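3. Antes de montar: escolher o lugar e preparar o tampo

Se chegou até aqui, já conferiu as peças da caixa e separou as ferragens, e agora vem a parte de que mais gostamos: decidir onde a sua mesa Trullgate vai morar. Leia o capítulo inteiro com calma antes de abrir o saco dos parafusos, de preferência com um café ao lado (longe do manual, que o papel mancha com facilidade!).

3.1 O lugar

A Trullgate foi pensada para cozinhas e copas, mas fica igualmente bem numa varanda fechada ou num canto da sala. O piso precisa ser firme e plano. Em cerâmica ou porcelanato, a mesa pode ir direto no chão com as sapatas de borracha do saquinho 2; em madeira, troque-as pelos feltros Gistlow, vendidos à parte, que deslizam melhor e não marcam.

1. Meça o espaço livre e deixe uma folga confortável para puxar as cadeiras.
2. Afaste tapetes e passadeiras. Um pé apoiado na borda de um tapete fica mais alto que os outros, e a mesa vai balançar por mais que se regule a sapata.
3. Evite encostar o tampo em fogão, forno ou aquecedor.
4. Passe um pano seco no piso, nos pontos onde os pés vão ficar.

Nota: se o piso da sua casa tem caimento para o ralo, como acontece em muitas áreas de serviço, use as sapatas reguláveis Hyun. Elas compensam até 13 mm de desnível e entram na mesma rosca das originais.

3.2 O tampo

O tampo vem protegido por uma película transparente. Sabemos que dá vontade de arrancá-la logo, mas tenha um pouquinho de paciência e deixe-a até o fim da montagem.

1. Estenda um cobertor no chão e deite o tampo sobre ele, com a face de uso para baixo. São necessárias 2 pessoas.
2. Encoste cada pé no seu canto e aperte os parafusos só com os dedos.
3. Quando todos estiverem no lugar, dê o aperto final com a chave da caixa, alternando os cantos em diagonal.
4. Vire a mesa, sempre em dupla, segurando pelo tampo e nunca pelos pés.
5. Retire a película puxando devagar, a partir de um canto.

Cuidado: não use parafusadeira elétrica. O excesso de torque espana a bucha, e esse dano não é coberto pela garantia. 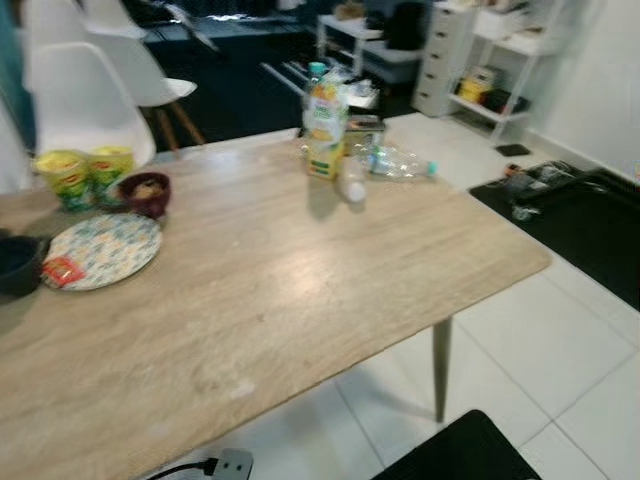

Tampo claro com desenho de veios de madeira, posto com louça e copos de papel.

3.3 Os primeiros dias

Pronta a mesa, pode usar à vontade, no mesmo dia se quiser. Pedimos apenas alguns cuidados simples, que acabam virando hábito. Panela quente vai sempre sobre descanso, e isso vale também para a travessa que acabou de sair do forno, mesmo que seja "só um minutinho". Café, molho de tomate e vinho saem bem com pano úmido e sabão neutro, desde que não passem a noite ali.

Para os riscos leves, daqueles que a louça deixa com o tempo, experimente o creme Jernico: uma gotinha num pano macio, movimentos longos no sentido dos veios, e depois um pano limpo para tirar o excesso. Não use palha de aço, saponáceo nem álcool.

Passadas duas semanas, reaperte os parafusos. Se ainda assim a mesa balançar, consulte o capítulo 6. Para pedir peças avulsas, informe o código 222, impresso na etiqueta sob o tampo, e o número do saquinho correspondente.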